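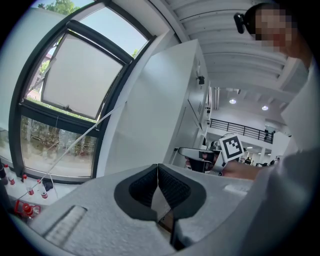 Surveillance Devices Act: what the Risdale report found

The state ombudsman's inspection report on the Risdale covert operations unit was tabled in April, four months after the statutory deadline. Members who act in warrant matters should read chapters three and five in full. The remaining chapters deal mainly with record keeping.

The report covers 100 warrant files. Inspectors were asked to determine whether each affidavit disclosed matters adverse to the application, as the Act requires. In 17 files the source relied on had a prior history of payment by police, and that history was left out of the sworn material. In three of those files the issuing judge asked about the source directly and was given an answer the ombudsman describes as incomplete.

Chapter five concerns Operation Yazzie. The original warrant authorised a listening device at one commercial address in Edmont for 90 days. It was extended twice. Both extension affidavits reproduced paragraphs from the first application word for word, including a statement that the informant's account was "recent". By the second extension it was eight months old. The device captured 2843 recordings, of which 1309 were made after the first warrant period ended. The report does not find that the extensions were invalid – that question is before the court – but it recommends the recordings be quarantined until it is answered.

Thaddeus Okafor, who appears for one of the accused, has applied for production of the unredacted affidavits. The Commissioner opposes the application on public interest immunity grounds. Argument is listed for two days and judgment will probably be reserved.

The government has accepted five of the eight recommendations. It has not accepted recommendation six, under which a public interest monitor would be entitled to appear on extension applications as well as on initial ones. The department's response refers to cost and to the risk of delay in urgent matters. Our submission to the 2000 review of the Act proposed the same reform in almost identical terms, and the department's reply then gave the same two grounds.

Thulani Swanepoel is drafting our response for the parliamentary inquiry. Members with experience of extension applications, on either side, are asked to send de-identified notes to the office by 5 pm Friday. The draft will be circulated to the criminal law section before it is lodged.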